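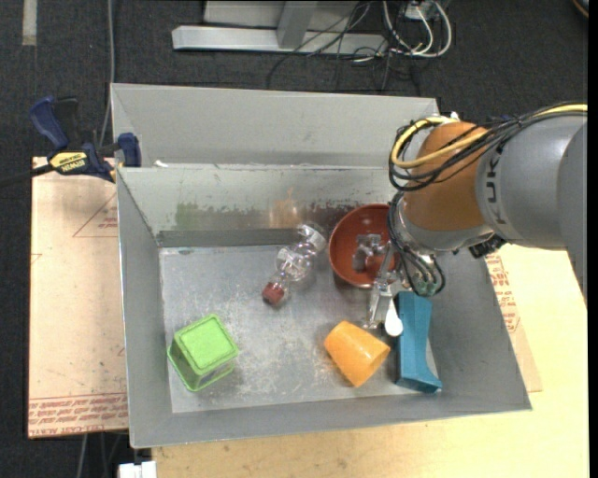 Call for Participants: Bargate Doctoral Workshop on Learning from Small and Uneven Data

The Bargate Institute for Computational Statistics invites applications from doctoral students and early-career researchers for a residential workshop on statistical and machine learning methods for small, incomplete and unevenly sampled data. The workshop lasts two weeks and is held on the Institute's main campus. Places are limited to 30.

Background

Much of the published work in machine learning assumes that training data are plentiful and that the sample resembles the population to which a model will be applied. Many researchers in the applied sciences work under different conditions. A hospital department may hold fewer than 1,000 usable records for a condition of interest. A river survey may have been interrupted for several years and resumed with other instruments. Labels may have been assigned by one person, under guidelines that were later revised.

The Institute has worked on such problems since its founding, principally through its Methods Section and its Applied Inference Section. The workshop brings members of both sections together with visiting participants for a period of joint study. It is intended for people who already have a problem of their own and who wish to spend uninterrupted time on it in the company of others with related concerns.

Themes

Applications are welcome in any area of machine learning or computational statistics. Preference will be given to projects that touch on at least one of the following:

Bayesian and semi-parametric models for small samples
Missing data and informative dropout
Transfer between related datasets, including negative transfer
Calibration and the reporting of uncertainty
Label noise and disagreement between annotators
Active selection of new measurements under a fixed budget
Evaluation where no adequate held-out set is available

Applicants working on theory are encouraged to apply. A project need not include a dataset, although participants without one will be asked to work with a project group that has one for part of the second week.

Format

The first week consists of lectures and supervised practical sessions. Lectures are held in the mornings. Practical sessions take place in the afternoons and make use of Gista, the Institute's software library for hierarchical modeling. Prior experience with Gista is not required; a short set of preparatory exercises will be sent to participants in advance, and these should be completed before arrival.

The second week is given over to project work in groups of up to 6. Groups are formed by the organizers on the basis of the project statements submitted with each application. Each group is assigned a member of the Institute's research staff as adviser and has access to a dedicated meeting room for the week. Groups present their work on the final afternoon. Presentations are open to Institute staff and students but are not recorded.

Participants are expected to attend for the full two weeks. Requests for partial attendance cannot be considered.

Computing and data

Each participant receives an account on Virág, the Institute's shared computing cluster, for the duration of the workshop and for 10 days afterward. The account is sufficient for the exercises and for projects of moderate size. Participants who expect to need unusually large amounts of memory or processor time should say so in the project statement so that an allocation can be arranged.

Participants may bring their own data, subject to the following conditions. The participant must have written permission from the data holder to use the material at the Institute. Records relating to identifiable persons may not be placed on Virág under any circumstances – this includes records that have been pseudonymized but for which a key exists elsewhere. Participants who are unsure whether their data can be accepted should write to the workshop office before applying.

The Institute also makes available the Kidach collection, a set of curated datasets from ecology, materials testing and public transport. All have known gaps or sampling problems, and each is supplied with a note on how it was assembled. Participants may continue to use the Kidach collection after the workshop under its standard research license.

Eligibility

Applicants must, at the time of the workshop, be either

enrolled in a doctoral program in statistics, computer science, mathematics, engineering or a quantitative field of the natural or social sciences; or
employed in a research position and within three years of the award of the doctorate.

Applicants should have a working knowledge of probability and linear algebra at graduate level and should be able to write and debug programs in at least one language commonly used for data analysis. The working language of the workshop is English. No language certificate is required.

Master's students may be admitted in exceptional cases where a supervisor confirms that the student will begin doctoral work in the coming academic year.

Costs and support

There is no participation fee. The Institute provides shared accommodation in its guest residence, breakfast, and lunch on working days. Single rooms are available for a supplement, or without charge where there is a medical reason.

Participants are normally expected to meet their own travel costs. A limited number of travel grants are available for those whose home institution is unable to pay. Applying for a grant has no bearing on the selection decision; grant requests are held separately and are opened after the list of participants has been settled. Participants with caring responsibilities may also request a contribution toward additional childcare or other care costs arising from their attendance.

How to apply

Applications are submitted through the form on the workshop page of the Institute's website. The following documents should be attached as a single file:

A curriculum vitae of no more than two pages
A project statement of no more than 1,000 words, setting out the problem, the data or theoretical setting, what has been attempted so far, and what the applicant hopes to work on during the second week
A letter of support from a supervisor or, for postdoctoral applicants, a senior colleague
Where applicable, evidence of permission to use third-party data

Letters of support may be sent directly to the workshop office by their author if preferred. In that case the applicant's full name should appear in the subject line of the message. Publication lists are not requested and will not be read if supplied.

The closing date for applications is May 7, 2026. Letters of support received up to three working days after the closing date will still be considered. Incomplete applications will be returned only if there is time for them to be corrected.

Selection

Applications are read by two members of the research staff, one from each section, and are assessed on the clarity of the problem described, its fit with the themes of the workshop, and the likely benefit to the applicant. Readers are asked to disregard the standing of the applicant's home institution. The organizers also aim for a reasonable balance of disciplines within the final group.

Decisions will be sent by e-mail before the end of May. Successful applicants are asked to confirm their place within 10 days, after which it may be offered to a person on the reserve list. The Institute regrets that it cannot give individual comments on unsuccessful applications.

Access

The lecture rooms, the meeting rooms and the ground floor of the guest residence have step-free access. A hearing loop is installed in the main lecture room. Applicants are invited to describe any other requirements on the form – this section is seen by the workshop office alone and is not passed to the readers.

Participants who need a visa should begin their application as soon as a place has been confirmed. The workshop office can issue a letter of invitation on request but cannot intervene with consular authorities.

Inquiries

Questions about eligibility, data permissions or the form should be addressed to the workshop office using the contact details on the workshop page. Inquiries are normally answered within three working days. Please do not send applications by e-mail.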